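Accueil Numéros Rubriques Soumettre Contact
Rechercher dans la revue OK
Temps de lecture : 4 min

3. Matériel et conditions d'essai

3.1. Choix des volants

La dispersion des trajectoires en badminton de loisir dépend du volant bien davantage que de la raquette, dont la contribution reste du second ordre aux vitesses de frappe considérées. L'étude porte exclusivement sur des volants synthétiques, c'est-à-dire à jupe moulée d'une seule pièce. Les volants en plumes ont été écartés pour deux motifs : leur géométrie évolue au fil des échanges, et l'hygrométrie du gymnase modifie la rigidité des rachis dans des proportions difficiles à corriger a posteriori.

Deux lots ont été retenus, désignés dans la suite par les noms des fournisseurs, Erkotley et Kamum. Chaque volant a séjourné une nuit dans la salle d'essai avant toute mesure. La masse a été relevée sur balance de laboratoire, puis les pièces présentant une bavure de moulage au collet ont été retirées. Ce tri visuel, effectué par un seul opérateur, introduit un biais de sélection discuté en section 5.

3.2. Salle et dispositif de lancement

Les essais ont eu lieu en novembre, dans la halle Escobedo, ventilation coupée. Le lanceur est un modèle à ressort construit au laboratoire sur les plans du projet Trastitz ; il imprime au volant une vitesse initiale réglable par paliers, l'angle de tir étant fixé par une butée mécanique. La reproductibilité du lanceur a été vérifiée à vide, puis avec une bille lestée de masse équivalente. L'écart entre ces deux séries n'est pas significatif au seuil retenu et n'a donc pas été reporté dans le modèle.

La base de données brute comprend 2171 trajectoires. Après élimination des tirs ayant touché la structure du plafond et de ceux dont le suivi optique était interrompu, 872 trajectoires demeurent exploitables. Le taux de rejet, élevé, tient pour l'essentiel à la faible hauteur utile de la halle — défaut connu du site, mais aucune autre salle ne pouvait être maintenue sans courant d'air pendant la durée de la campagne.
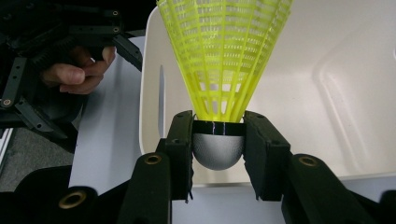 Figure 2. Volant synthétique à jupe ajourée.

La traînée d'un volant se prête mal à un traitement par analogie avec la sphère. Le coefficient rapporté à la section de sortie de la jupe varie peu avec le nombre de Reynolds dans le domaine étudié, alors que la porosité des parois agit directement sur l'écoulement interne. Sur un modèle moulé tel que celui de la figure 2, les nervures verticales, étroites et nombreuses, convergent vers un collet situé juste au-dessus du dôme, et de courtes barrettes horizontales délimitent entre elles de petites ouvertures rectangulaires. Une partie de l'air traverse ce treillis et alimente le sillage, ce qui modifie la pression au culot. Nous définissons en conséquence une porosité effective, égale au rapport de la surface des ouvertures à la surface latérale développée de la jupe. Cette grandeur ne tient pas compte de l'épaisseur des nervures, négligée ici.

3.3. Modèle de trajectoire

Le volant est assimilé à un point matériel soumis à son poids et à une traînée quadratique. La phase de retournement, qui suit immédiatement l'impact, n'est pas résolue : l'intégration commence au premier instant où l'axe du volant est aligné avec le vecteur vitesse, à la tolérance angulaire près. Ce choix exclut du calcul le début du vol, pendant lequel la traînée instantanée dépasse nettement sa valeur établie. Il conduit à sous-estimer la perte de vitesse totale, mais n'affecte pas l'ajustement du coefficient sur la branche descendante.

La rotation propre autour de l'axe de symétrie est également négligée. Elle existe pour les deux lots — le suivi optique la met en évidence — sans que son influence sur la portée ait pu être séparée du bruit de mesure. Les équations sont intégrées par un schéma de Runge-Kutta d'ordre 4 à pas constant, et le coefficient de traînée est identifié par moindres carrés, trajectoire par trajectoire. Les distributions obtenues pour les lots Erkotley et Kamum sont comparées en section 4 au moyen d'un test de rang, l'hypothèse de normalité n'étant pas vérifiée pour le second.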